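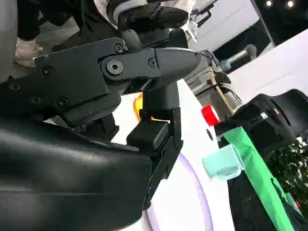 The white tables were the first thing I asked Tiina Nieminen about, and she had plainly been asked before.

"People think it's for show," she said. "It's a work surface. You put a thing down on white and you see what's wrong with it."

Nieminen runs the packing room at Arkent, which prepares household linens for a handful of small stores. Her customers pay more than they would elsewhere, and a good part of what they pay for is the promise that every piece has been looked at on a white table by a person wearing white gloves. I went in doubting that either one makes much difference to a pillowcase. I left doubting it a bit less about the table.

Her case for the surface is simple enough. Lint shows. So do loose threads, and so does the faint gray line a fold picks up when it has been dragged across something dirty. She did the same job for nine years on brown tables at another company and says she sent out things she would now be ashamed of. I asked if she had any numbers on that. She did not.

"I have returns," she said. "Returns went down."

By how much?

"Down enough that I stopped reading the report every morning."

Returns can fall for all sorts of reasons. In September the company also dropped its cheapest supplier, and Rodica Toma, who handles the buying, was quick to claim her share of the credit. "Better cloth comes in, better cloth goes out," she told me. "You could fold it on the floor."

Nieminen didn't laugh at that when I repeated it.

The gloves are harder to defend. Clean, dry hands are good enough for a lot of careful work, and a glove that has picked up a smudge will pass it along just as well as a thumb. Nieminen agreed with the second part right away. Her rule is that a marked glove comes off and goes in the wash, and she goes through around 300 pairs a month.

"So the glove is like the table," she said. "It's white so you can see when it's dirty. If you don't change it, then yes, you're wearing it for nothing."

Does everybody change it?

"When I'm in the room."

I liked her for that answer. It is also the whole problem with selling a procedure to customers who never get to watch it. Arkent's order form says "hand-inspected," and has nothing to say about how long the inspection takes. When I pressed her she said 15 seconds for a napkin, longer for a sheet, and then that she didn't want to be held to it.

We talked for a while about the cost of keeping the tables white. They get wiped down between orders, and she won't allow pens near them. Coffee is kept in another room. Toma thinks a pale gray would do the same job and need half the fuss.

"She's said that for 2 years," Nieminen said. "She can buy me a gray one and I'll try it. She hasn't bought me one."

Shared 15 times
9 comments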